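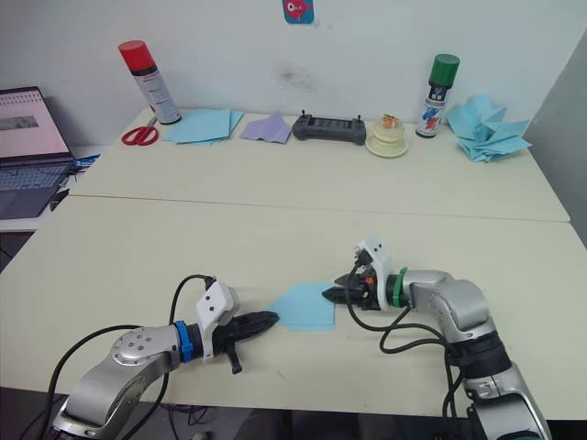

Two arms, one square of light blue paper.

Tresedness Cloud will retire its legacy object storage service in April. This thread sets out what customers should expect. 1/6

The change affects 1,180 accounts that still run on the Darnano region. Accounts created in the Tavares region are already on the current service and need take no action. 2/6

Account owners will receive a notice by email with an assigned migration window. Each window lasts 18 hours. Stored files remain readable throughout, but uploads will be paused. 3/6

Customers who use the Pritia backup tool must update to the latest version before their window opens. Older versions cannot sign in to the new storage address. 4/6

Prices for stored data will stay the same through the end of the current contract term. Charges for moving data between the two regions will be waived during migration. 5/6

Requests for a different window should be sent through the support portal by Wed 26 January. Questions about contract terms may be directed to Lourenço Prata, Customer Agreements. 6/6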